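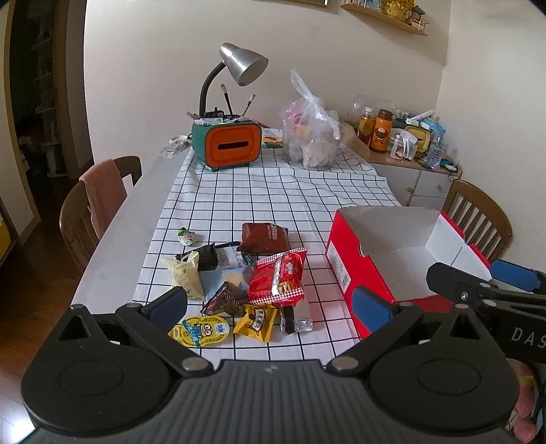
The snack table, and other reasons I can't finish a jigsaw

I have been doing the same 2,000 piece puzzle since March. It's a harbour at dusk, which means a third of it is sky the colour of a bruise and another third is water the exact same colour as the sky. I bought it at the Vunetti outlet because it was marked down, and I now have a fair idea why it was marked down.

Jigsaws weren't my thing until last winter. I'd had a rotten cold, I'd watched everything I wanted to watch and a fair bit I didn't, and there was a 500 piece lighthouse in the hall cupboard that had moved house with me twice without being opened. I finished it in a weekend, in my dressing gown, and was completely hooked by the Sunday roast I didn't cook. Then I went up to a thousand, then another thousand, and then I got cocky.

A big puzzle is a commitment in floor space as much as anything. Mine lives on a sheet of ply that slides under the couch, and every time I slide it out I lose a bit of the left-hand breakwater. I've tried the felt roll-up mats (Urnosik makes one with an inflatable tube, and it's fine up to a thousand pieces, hopeless past that). I've tried sorting trays. I've tried baking trays, which are better than the sorting trays and already in the kitchen, so save your money there.

Sorting is where I've changed my mind the most. I used to do edges first, then colours, the way everybody does. Now I do edges, then shapes. With a puzzle like this one the colour tells you almost nothing, so I put all the two-knob pieces in one tray and the three-knob ones in another and just try them one at a time like a stubborn toddler. It's slow! But it's a lovely sort of slow, and with the radio on I can get through an hour and a half without noticing.

Which brings me to snacks. There are rules in my house now and I will defend them to anyone:

Nothing with powder on it. Cheesy anything is out.
Nothing that melts, so chocolate stays in the fridge until we've stopped for the night.
Drinks go on the floor or the windowsill, never on the board.
Plain biscuits are allowed, if you lean back when you bite.

The rest goes on the dining table and you have to get up and walk to it. I pretend this is for the sake of the puzzle, and it probably does my knees some good as well. I had a few friends round to help with the sky and we put in 14 pieces over a whole evening, and a couple of those came out again the next morning. The snacks went a lot faster than the harbour did.

The other thing I've learned is to buy second-hand. There's a swap shelf at the Cusbridge library, just inside the door past the returns chute, and people are very good about writing on the lid if there's a piece gone. I've taken home a tram, a bakery window and a truly hideous basket of kittens, and the kittens turned out to be the most fun of the lot. All that fur! I'd have walked straight past it in a shop. If you're going to donate one, please put the pieces in a zip bag inside the box. Cardboard lids come off in a boot, and I have spent a good chunk of an afternoon feeling around under the spare wheel.

If you want new, the Jayawardena ones are my favourite so far. The pieces are thick and they click, and the picture goes right to the edge without that pale fluffy bit you get on cheap cardboard. They cost more, but mine have been done three times over and still hold together when you lift a corner.

As for the harbour, I'm down to the last 2 trays, both of them sky. I found the lamp makes a difference. Under the main light every piece is purple, but with the desk lamp down low you can see some of them lean a bit towards green, and those are the water ones. I got 13 in last night before bed, which is a personal best for that corner. I've got my eye on a map of the goldfields next, if I can clear the board by the school holidays.

Share this post
6 shares
9 comments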